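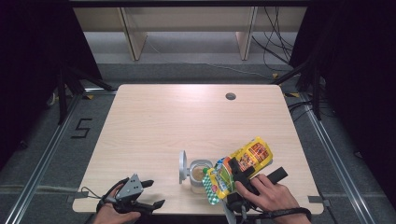 Table (furniture)

A table is a piece of furniture with a flat top, which is held at a useful height by legs, a central column or a frame. It is used for eating, writing, working, playing games and for putting things down. The word comes to English from the Latin tabula, meaning a board or plank.

Early history

Tables of stone and wood were known in ancient Egypt, where they were mostly small and served to keep objects off the floor. The Greeks used low tables beside the couch at meals and pushed them under it afterward. In medieval Europe a large table was often only loose boards laid over trestles. When the meal was finished, the boards could be taken away and the hall was free for other purposes. Heavy tables with fixed legs became more usual in the sixteenth century.

The Tovdale table

In the valley of Tovdale the trestle form stayed in use much longer than in the towns. The local type has 3 boards of pine joined along the edges, and the trestles are fastened with wedges, so no nails are needed. The joiner Ingvar Overgaard made such tables at his workshop in Toft and sold them mainly in January, when the farms had little outdoor work. His drawings give a top 72 inches long. The parish inventory lists 200 of them, but it does not separate his work from the work of his pupils, and for this reason the attribution of single tables is difficult.

Construction

A top of solid wood becomes wider in damp air and narrower in dry air, mostly across the grain. If it is fixed too firmly to the frame below, it can split. Joiners therefore use buttons or slotted screws that permit a small movement. Boards made from wood particles or thin layers move less, and they are often covered with veneer or with a printed wood pattern.

Tables for office use may have a round hole in the top through which cables can pass. The hole is commonly lined with a ring, called a grommet.

Heights

A dining table and a writing table are of similar height. A coffee table is lower, and a bar table is higher and is used standing or with a tall stool.

See also

Desk
Trestle
Workbench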